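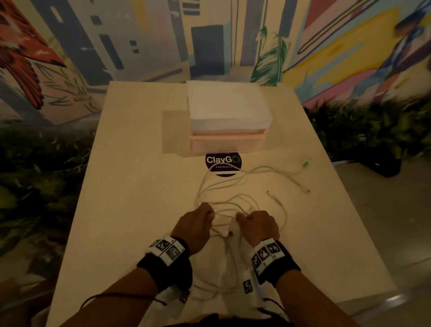
So I finally did the thing I've been threatening to do since February and cleared out the drawer. You know the one. Every house has it, ours is the second one down next to the cooker, and it had got to the point where you had to press everything flat with one hand while shutting it with the other.

I blame Corina, in a nice way. She came round for tea, asked for a pen, and pulled out a bicycle bell, a birthday candle shaped like a 9 and the instructions for a kettle we gave away when we lived in Trullstead. No pen! She didn't say a word, just laid them all out on the worktop and looked at me.

My rule was three piles: keep, give away, bin. By lunchtime I had a fourth pile called "ask Traian" and it was bigger than the other three put together. Traian can't throw away a key. We've got keys for doors in flats we haven't lived in for years, keys for suitcases, a tiny one that might be for a diary (mine? his sister's?), and he wants to hang on to all of them in case. In case of what, I said. He said in case we find the lock.

The cables were the worst of it. Why do they knot themselves when they're just lying there in the dark? I'd start at one end feeling quite hopeful and then find I was following a different one altogether. I've kept the ones I could match to something we still own and the rest have gone in a bag for the recycling place, which takes small electrical bits on Saturday mornings if you get there before the queue.

Some nice things did turn up. A postcard from Pirjo that I'd been sure I'd lost, with her recipe for cardamom buns squeezed round the edge of the stamp — I made them on Sunday and they came out flat but very tasty. A ticket stub with number 572 on it, from a raffle I have no memory of entering. And a library card from when I was nine, signed in green felt tip with a very grand swirl under my name. I still sign like that a bit.

The drawer now has pens, scissors, tape, matches and takeaway menus in it, and it shuts with one finger. I've opened it several times just to look. Traian's keys have moved to a biscuit tin on top of the fridge, which I'm told is temporary.

Next is the cupboard under the stairs, and I'm a bit scared of it. There's a tent in there, I know that much, and something heavy in a Vornato box that neither of us remembers buying. If anyone has a good way of storing wrapping paper so it doesn't get bent, please tell me in the comments — I'm on my third attempt and the cat has opinions.

Last updated: 4/26/23

9 comments · 3 shares

Recent posts
Pirjo's cardamom buns, my flat version
Is it too early to plant out the beans?
Moving house with a cat
What I read in February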